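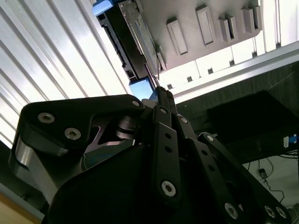 Computer Refurbishing Bench Resumes at Womar

11/12/2020 - By the Stekell Newsletter Office

The Stekell Technical Library has resumed its computer refurbishing program at the Womar annex. The program received nearly 800 retired desktop computers from member schools in March, and 700 of them are still to be sorted. Work is carried out at 2 benches, with one tower open at each.

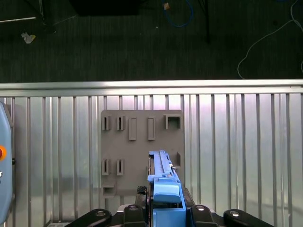
Members are asked to keep small parts and side panels with the tower they came from. Many panels are molded on the inner face, and a gray one with raised slotted holders and a small tray-like holder at a lower corner is easily confused with its neighbors. Parts without a label will be treated as spares.

Towers are inspected with the side panel removed. The memory slots, the processor and the power supply are checked in that order, and the results are entered on the intake sheet.
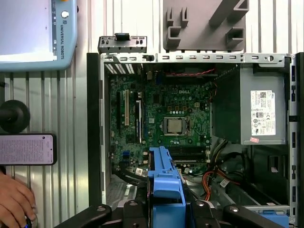 Memory modules are stored separately in the Châu cabinet - they should not be left on the bench overnight. Units that cannot be repaired are set aside for parts. 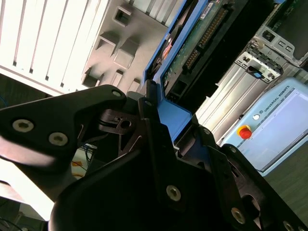
Bench Hours

The benches are open to members on weekday afternoons. Reservations may be made at the Suvenska desk.

Recent Items
- Changes to the Equipment Loan Policy
- Printer Collection at the Womar Annex
- Reading Room Closure in March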